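Clena tableware set: gripper comparison, data card

Summary

Recordings of one arm picking up plastic bowls and cups from a cloth-covered table. We made them to compare 2 grippers on the same arm with the same controller. The set has 900 episodes. Each one is a single pick, from the start pose to either a lift or a give-up.

Hardware

Arm: the same one for all episodes. The mount was not moved between grippers.
Gripper A (folder jislow): two fingers with the Jislow pads.
Gripper B (folder dixit): two fingers with the Dixit pads, which are thinner and a bit harder.
Camera: fixed, exposure locked. Auto white balance is off.
Controller: Brurudetti, stock settings except for the closing force, which is listed per episode in meta.csv.

Task

The operator picks a target by color and type, for example "green cup" or "yellow bowl". The arm comes down from above. Cups are taken with one finger on each side. Bowls are taken by the rim, one finger inside and one outside – the wide bowls don't fit between the fingers.

A pick counts as a success if the item stays up for 5 seconds. Slips after that are marked late_slip and still count.

Layout

Items are placed by hand and moved every 12 episodes. There is no grid. Some layouts leave very little room between neighbors, and those have crowded = 1 in the metadata.

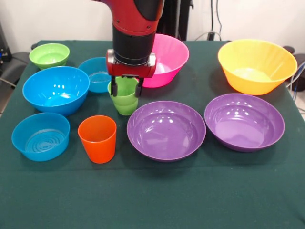
Pascual Carrasco asked that the crowded layouts be scored on their own, on the grounds that a finger touching the next bowl is a planning problem and tells you little about the pads. The scoring script now takes a --crowded flag and prints both tables.

Known problems

Two colors are close enough to confuse a simple color filter (the two blues). Use the item IDs.
Glare inside the bowls shows up as white spots and can throw off depth.
Finger width is logged at a lower rate than the joints. Interpolate before you line them up.
A batch recorded on a Friday has the wrong gripper name in meta.csv. The folder name is right.

Contact

Dorin Tănase looks after the files. Please send the episode number with any bug report.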